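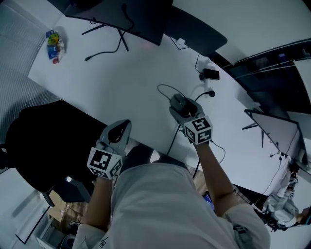 Fig. 1. Desk task with two hand-held grippers. The right gripper is holding a small black device with its cable attached.

Week 6: Collecting demonstrations
Notes by Shona Pomare

A policy trained by imitation can only copy what is in the recordings, so most of this week is about how the recordings are made.

Hand-held grippers let a person do the task directly. Each gripper carries a cube printed with fiducial markers, and its position over time is worked out from those. The printed patterns must stay visible to the tracking cameras. If a sleeve or your own body covers a cube for long, the track drops and the episode is thrown away.

Cables are the hard part of the desk task. They bend differently every time, and a plug has to be lined up before it goes in. Do not tidy the desk between episodes. We want the variety.

One episode is one attempt, from both grippers open to both grippers open. Keep failed grasps if you recover from them, and tag them "retry" in the log. Discard anything where you put a gripper down.

Last year's class set has 248 episodes, of which 35 are tagged retry. Split by operator, never at random, or the test score will look too good.

For lab: work in pairs and record 16 episodes each. Lungile Masilela has the login for the Kukton recorder.

Reading: Lab manual, section 2.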